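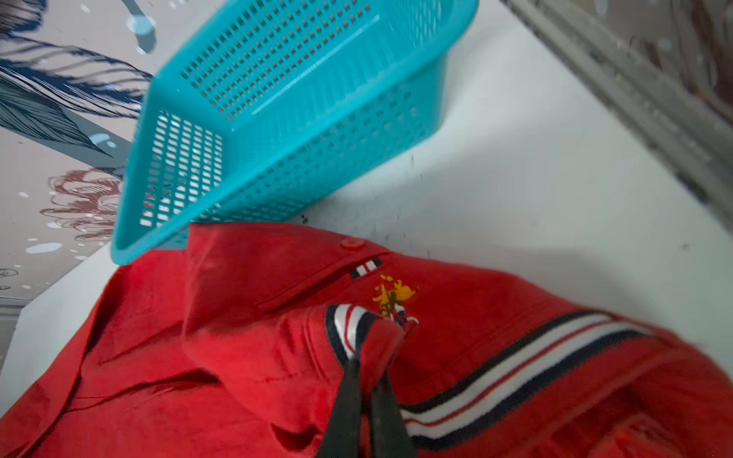

Unit 3: Sorting, baskets and the folded shirt

Household Practice, Huneldale evening course
Handout prepared by Lucienne Sabatier

This unit covers what happens to clothes between the clothesline and the drawer. Most guides on the subject make large promises. You will save hours, your shirts will last for years, you will feel calmer. I have taught this unit long enough to doubt nearly all of it, and I'd like you to doubt it too, at least until you have tried things at your own table.

What the reading claims

The assigned chapter is from Gøran Bråten's laundry manual. He says that a family who folds "by system" cuts its folding time in half. Look at where he gets this. He timed one household, his own, before and after he wrote the system. His brother-in-law did the folding the first time and Bråten did it the second. Make of that what you like.

The Belthorpe survey is better, but not by much. It had 1,393 replies, all from people who had signed up for a home organizing newsletter. They were asked whether folding mattered to them. They said it did.

Baskets

A plastic basket with slotted walls, like the turquoise one, is light and lets air through. Those are real advantages. Bråten goes further and says that clothes "keep drying" in a slotted basket. A single sock on top might. A damp shirt under nine others will not, and you can check this with your hand after an hour. If it is damp, hang it up again.

Look at the rim before you buy. A rolled, rounded rim is easier on the fingers and less likely to catch a knit. Run a thumb along the slots as well. Some molded baskets come with small burrs left on the inside edges, and a burr will pull a thread out of a cotton shirt faster than any washing machine.

Color-coded baskets (one for each person, one for each room) sell well. I have yet to see a house where the code survived a busy week.

Collared shirts

Striped ribbing at the collar and cuff is where the bold claims pile up. Red cotton with navy, white and red bands is a good test piece, and several of you own something close to it. Three points to argue over:

1. "Always wash red separately." For the first few washes, yes. After that it depends on the dye. Press a damp white cloth on the inside hem for a minute and see what comes off. Pay attention to the white stripe in the ribbing too – if the red is going to run, it has a white neighbor right there on the same garment.

2. "Button everything before folding." The top button on the placket is enough to hold the collar in place. Bråten wants all of them done up. I tried both for a month and the drawer looked the same.

3. "Turn embroidery inside out." This one I accept for the wash. Raised stitching, such as a horse and rider in yellow thread, rubs against zippers and hooks. For folding I turn it right side out again and keep the crease off the stitching. Whether the crease does lasting harm I don't know, and neither does the manual, which gives no evidence either way.

Folding the shirt

Lay it face down and smooth it from the collar toward the hem. Bring each side in to the middle, sleeves flat along the back. Fold up from the hem, once or twice depending on your drawer. Turn it over and set the collar with your fingers. Ribbed collars curl. You can press one flat and it may well curl again by morning, so don't spend long on it.

The vertical method, where shirts stand on edge like files, is covered in the Masson pamphlet. It works in a full drawer. In a half-full drawer they fall over. The pamphlet's drawers are all full.

For discussion

Jérémie Bailly asked last time why we fold at all if hanging takes less effort. It is a fair question and I gave him a poor answer. Knits can stretch at the shoulder on a thin hanger, but how much depends on the weight of the knit, and I had no figures. Bring a shirt that has been hanging for a while and one like it that has been folded, if you have such a pair, and we will lay them side by side.

Homework

Fold 11 items your usual way and 11 by Bråten's system. Use similar items, and write down both times, including the one you don't like. Do the usual way second. Have your notes ready by 27th September.

Reading for the next unit: Bråten, from page 52, on ironing. Bring a pencil.

We use cookies to remember your preferences and improve your visit. By continuing to browse this site you agree to our use of cookies. Accept | Manage settings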